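Stornthorpe open day – anyone else go?

Forum: Robots and Automation > Visits, Shows, Open Days

gantry_pete
Got back from the open day at the Stornthorpe lab and figured I'd write it up while I still remember it. There was a thread asking if it was worth the drive. I live 27 miles out, so for me it was an easy yes, but I can see somebody from farther away being let down.

You sign in, get a sticker, and they take you through in groups. Ours was the 2 p.m. group. First stop was the simulation room, where they have a simulated arm working on kitchen and bedroom furniture, mostly opening and closing things. Mimoza Dervishi ran that part. She talked for a while about how they change the lighting and the wall textures between runs so the policy doesn't get hung up on one look. Then she ran it live on the big screen and took questions while it was going.
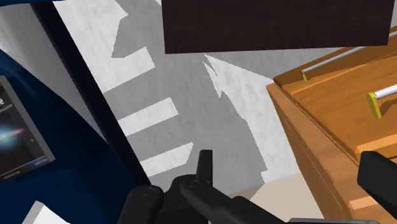 After that we went down the hall to the real arm, and that was where most of the group wanted to be. It did a drawer, then a door, then the drawer again. It missed the handle on the door the first time and had to back off and come in again. They didn't hide that or restart it. I got 28 minutes in there before they moved us along to the coffee.

Parking is bad. Use the lot behind the Hundwood building and walk.

benchvise
Was it the same drawer demo they had last September? I went to that one and left early. The sim half was a canned video as far as I could tell, and when I asked about it I got a vague answer.

gantry_pete
Can't speak to last year. This one was live. A guy in our group asked her to start over with different lighting and she did, took a minute or so to load.

tallow
I was in the morning group. We had Purificación Sotomayor for the real arm and she was very good, let the kids ask whatever they wanted. I agree the sim part went on too long. If you already know what randomization is, you could skip it and get in line early for the arm.

One correction, the sticker is only if you preregistered. Walk-ups got a paper wristband.

benchvise
See, that's my problem with these. Half the time slot is spent looking at a screen. I can look at a screen at home. If I drive over there I want to see hardware.

kestrel_09
I'd say the opposite. The simulation room was the part I learned from. You can watch an arm pull a drawer on any trade show floor. Having the person who set up the sim stand there and tell you why the handles are modeled the way they are is harder to find. She said contact on thin bar handles gave them the most trouble, the fingers would slide along the bar and the grip would drift off before the pull even started. I've had the same thing on my own setup and I never got a straight answer from the Reltden support people.

benchvise
What did they do about it?

kestrel_09
Smaller time step during contact, and they changed the friction settings on the finger pads. She said they were still not happy with it. I wrote down what I could but I don't have the numbers. She gave out an email address at the end if you wanted the settings.

gantry_pete
I missed the email address. Could you send it to me?

kestrel_09
Sent.

tallow
@benchvise they do have a hardware-only session, it's the evening one. Limited to 6 people and you have to sign up ahead. The list on the lab page was dated 5/16/24 when I looked and I don't know if they update it.

benchvise
Didn't know that. Still think it should be on the flyer.

mudlark
Coming in from the Evangelista side of town, is there a bus? I don't drive.

tallow
There's one that stops by the Hundwood building. It was running behind when I left but it did come.

mudlark
Thanks. And is it OK for a nine year old? Mine wants to see the arm and doesn't care about anything else.

tallow
Should be fine. There's a tape line on the floor by the arm and they're strict about it. Bring a snack, the coffee is just coffee and some hard cookies.

gantry_pete
I liked the cookies.

kestrel_09
To add one thing for anybody going to the next one – ask about failures. Our group only asked how fast it was and what it cost. When I asked what it gets wrong, we got the longest answer of the whole visit. Shadows, mostly. Hard shadow edges near a handle were throwing off where it thought the handle ended. They've been adding more of that to the training runs.

benchvise
That I would've stayed for. OK, I'll try the evening one.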